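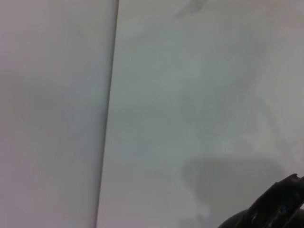
Community Fundraising Coordinator, Pillai Children's Trust

Part time, 20 hours a week. Based at our Flakatow office, with some evening and weekend work.

Pillai Children's Trust pays school fees and clinic costs for 700 children in the Vosiston valley. Most of that money comes from small groups of supporters who run meals, walks, sales and collections in their own towns. We need someone to look after those groups and help new ones get started.

What you will do

Answer questions from supporters by phone and email, usually within one working day.
Send out event packs and keep the stock of leaflets and collection tins up to date.
Visit groups in person, 10 visits or more each year.
Record gifts and event income in Stuso, our donor database. Training is given.
Help plan the sponsored walk in August, which had 115 walkers last year.
Write short updates for the supporter newsletter.

What we are looking for

You have organized events before, paid or unpaid. You write clearly and can talk to a church hall full of people without notes — or with them, if you prefer. You need a driver's license and the use of a car. Mileage is paid.

Experience with a donor database is useful but not required. Spanish is also useful.

Pay and terms

$24 an hour, with paid vacation and a $500 yearly training allowance. The post is for two years, with a review after six months. All staff complete a background check before they start.

How to apply

Send a resume and a letter of no more than two pages to Lai-ching Chang, Supporter Care Manager, by 29th March. Please include the names of two references. We will not contact them before an interview.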